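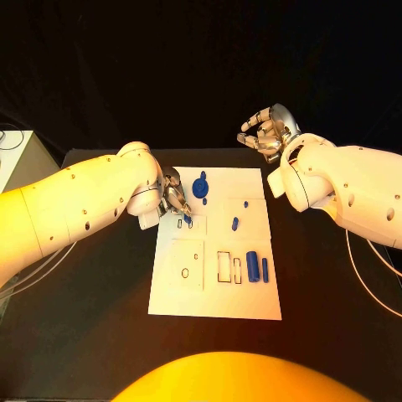 *3 min read*

# Wanted: people with dirty laundry and low expectations

Wurkska is looking for people to take part in a home test of stain removers. The test runs for three weeks in February. You wash your own clothes in your own machine, fill in a short form after each wash, and mail us a few pieces of cloth at the end. You'll be paid for your time, modestly, and we'll cover the postage.

I'm Eusebio Flores and I edit the household pages. I should say up front that I don't expect much from any of these products. I have read a lot of bottles. They promise to lift, lock, target and release, and I still don't know what any of that means to a shirt with gravy on it. If you think one of them is wonderful, please apply anyway. I'd like a few of you in the group, if only to argue with me on paper.

## Why we're doing this

Last year we ran a short piece on Bustix, the spray in the tall bottle, and asked readers whether it worked. We got 594 replies. Plenty of them said it was the best thing they had ever bought. Plenty said it did nothing, and a fair number described a stain we would all like to forget. What almost none of them could tell us was what would have happened to the same stain with regular detergent and a bit of patience.

That's the hole in every review of this stuff, including ours. A person spills coffee, panics, sprays, washes, and the coffee is gone. Would it have gone anyway? Coffee often does. The spray gets the credit, and the next bottle goes in the cart.

Bustix says on its website that it has been tested. I wrote and asked how. I was sent a coupon. 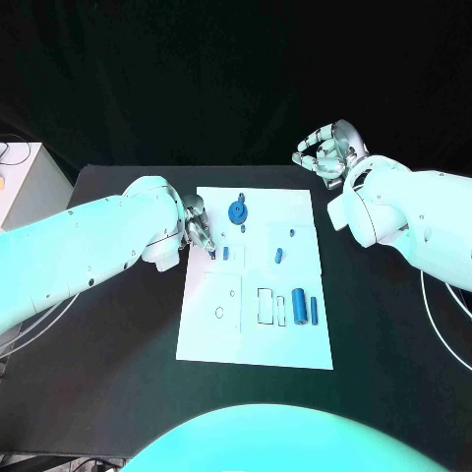

So the plan is to have ordinary households do the comparing, under ordinary conditions, with bad lighting and a hamper that should have been emptied days ago. Each household gets a box with pre-stained cotton squares, all from the same roll, and unmarked bottles. One bottle has Bustix in it. One has Mitix, the cheaper one that smells like a swimming pool. One has plain tap water, and you won't know which that is until the results are printed. Neither company is paying for this or supplying anything. We buy the bottles at the store like everybody else.

## What you would do

- Do your normal wash, at least two loads a week. If you normally do more, keep doing more.
- Treat the squares the evening before, following the card in the box, and put them in with the load.
- Dry them flat, out of the sun. No dryer for the squares, please. It sets stains and would wreck the whole exercise.
- Fill in the form while you still remember. It asks what you saw and which bottle you think you used.
- Send everything back, including the squares you forgot about and found behind the machine.

Please don't try to help. People in a trial like to be kind to it. They rub a little harder on the bottle they have decided is the good one, or they leave out a bad square because it must have been their fault. Send us the bad square.

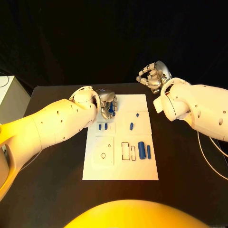
The squares that come back will be judged at Kashyap, the dry cleaner on the ground floor of our building. They have looked at stains for a living for longer than I've been writing about them, and they have agreed to rate each one without seeing your name or the bottle letter. I asked if they'd like to guess the winner in advance. They said soaking.

## Who can apply

You need a washing machine that you can get to easily. A shared one in the basement is fine as long as you can run your own load. Top loader or front loader, old or new, we want a mix. You should be over eighteen and able to read a small-print card without losing your temper.

We can't take you if:

- you or anyone in your home has sensitive skin or reacts to scented products
- you work for a company that makes or sells detergent, or live with someone who does
- you get paid to post about cleaning products, even if it's only in free bottles
- you're going to be away for part of the test

I'd like to hear from people who wash work clothes, sports gear or things belonging to small children. The last reader panel we put together was heavy on people with very nice linen. They were lovely. Their stains were too polite to be useful.

## What you get

A flat fee for finishing, paid once your box is back with us. You get paid the same whether your forms say the products are magic or useless. You don't get to keep the bottles, and you probably wouldn't want the one with water in it.

You'll get the full results before they go in the magazine. That includes the dull ones. If all the bottles come out even, we'll print that, and I'll try not to look pleased.

## What could go wrong

A fair question, and I'd be suspicious of any call for participants that skipped it. Cotton squares aren't silk blouses or polyester uniforms, so we'll learn about cotton. Water hardness varies from one house to the next, and we're only asking you to tell us what you know about yours. Some of you will work out which bottle is Mitix from the smell alone. We've thought about adding scent to the others and decided that would cause more trouble than it fixed. The form has a box for "I'm sure I know which this is," and we'll look at those answers separately.
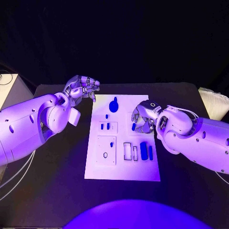 It's also a small test. It won't settle anything for good. What it can do is tell us whether the difference between these bottles is big enough for a regular person to notice at the kitchen table, and if it isn't, I'd want to know that before I spent money on it.

## How to apply

Write to the household desk at Wurkska and put "Laundry panel" in the subject line. Tell us what kind of machine you have, how often you use it, what you usually wash with, and the worst stain you've dealt with lately. A few lines is plenty. Please don't send photos of the stain.

Also tell us whether you've used Bustix or Mitix before and what you made of it. A yes won't count against you, and neither will a rant. We'll write back to everyone, including the people we can't fit in, and the boxes will go out at the end of January.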